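Search this encyclopedia
Search
Advanced search

Fonidcombe Register of Incidents

The Fonidcombe Register of Incidents, which most people in the town simply call the Register, is a community record of hate-motivated incidents kept in and near the town of Fonidcombe. It takes in reports of harassment, threats, vandalism and assault where the person reporting believes they were singled out for their religion, race, origin, disability or sexuality. It is run by a small charity called Hakell, and it has been going long enough now that many residents have grown up with its yellow reporting cards sitting on the library counter.

The Register is separate from police records, and the two are often confused, even by people who ought to know better. A police file is opened when there may have been a crime. The Register takes a report whether or not any law was broken, and it takes it from the person who was hurt, from a relative, or from somebody who just happened to be standing at the bus stop and didn't like what they heard.

Origins

The idea came out of a hard winter for the town. Over a few weeks in December, slurs were painted on the shutters of several family shops along Gautam Street, and a prayer room above one of them had its windows broken twice. Shopkeepers who went to complain found that each of them had been treated as a separate case of petty damage, and that nothing in the paperwork showed they had anything to do with one another.

Réjean Doucette, a retired school bus dispatcher who lived over the bakery at the bottom of the street, began writing the incidents down in a ruled ledger. He put in the time, the place, what was said or done, and who had seen it, and he was known to go back to people two or three times to be sure he had their words right. By the spring he had filled 18 pages, and neighbors from other parts of town had started climbing his stairs to add their own. The ledger is still kept in Hakell's office and can be looked at by appointment, though the names in it have been covered over.

Doucette never meant it to be permanent. In a talk he gave at the library some years later he said he had expected to stop when the pages ran out, and that his sister then gave him another ledger for his birthday – "so that was that."

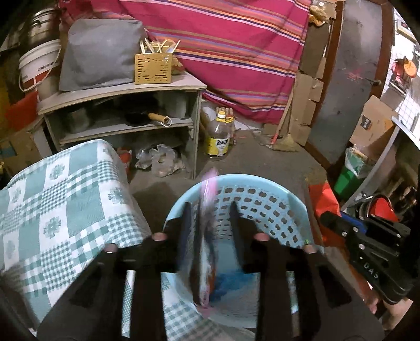

Hakell was set up to take the work off Doucette's kitchen table. Its first coordinator, Chak-lun Kuo, had worked in hospital records, and he brought with him a great fondness for forms that people can fill in without help. He replaced the ledger with the yellow card, which asked only a handful of questions and left a good wide space for the person to tell the story their own way. The card has been redrawn since then, but that wide space has survived every version.

How reports are handled

A report can be made by card, by telephone or in person. Each one is read by two people, who work apart from each other and then compare notes. They decide which of 10 categories it belongs in, and where they disagree a third reader is brought in. Reports that turn out to describe the same event are tied together and counted once, a rule that came in after a single shouting match outside the bowling alley was sent in by a whole league.

People who report are asked whether they would like help going to the police, to a landlord or to a school, and they are free to say no. A fair number of them do. Kuo wrote in an early newsletter that many callers "want it written down by somebody, and then they want to get on with supper," and the staff have been told ever since not to press.

The Register does not publish the names of people accused. This has been a sore point from time to time, especially with those who feel that a repeat offender ought to be known to his neighbors. Hakell's position is that it cannot hold a hearing and so should not be handing out verdicts.

Annual summary

A summary is printed each year and handed out free at the library, the clinic and the town offices. It runs to a few dozen pages, with plain tables at the back, and it was for many years laid out and printed at cost by Ekano, a print shop on the edge of town. The edition released on 12/15/23 brought the total number of entries since the start of the Register to 3804. It also noted that some 200 of these had come from people under the age of sixteen, a group that was hardly represented at all in the first years, when there was no card at the schools.

The compilers are careful – a few readers have said too careful – about what the totals mean. A rise can come from more incidents or from more people knowing where the cards are kept, and the summary says so near the front every year.

Criticism

Some residents have argued that taking reports of lawful speech makes ordinary rudeness look like something worse. Others complain from the opposite side, saying that the double reading is slow and that doubtful reports are set aside too readily. A review of the categories was carried out after a run of letters on the subject, and it led to threatening remarks being listed apart from insults. Older entries were not sorted again, so comparisons across that change have to be made with a bit of patience.

See also: Hate incident reporting; Community archives; Gautam Street, Fonidcombe

Reader comments

marlowe_k: I remember Mr. Doucette coming into our shop with that ledger under his arm and his glasses pushed up on his head. He wouldn't take a free coffee, ever. Nice to see him get a proper mention.

Tess B.: Does anyone know if the older summaries can be read anywhere other than the library? I moved away and would love the early ones for a paper I'm writing.

oldbusroute: Tess, try writing to Hakell. They mailed me a couple of back issues and only asked for postage.

Pilar: The part about witnesses being able to report was news to me. I'd always thought it had to be the person it happened to. Thank you!

Contact us | Text may be reused with credit to the contributors | Copyright notice | Back to top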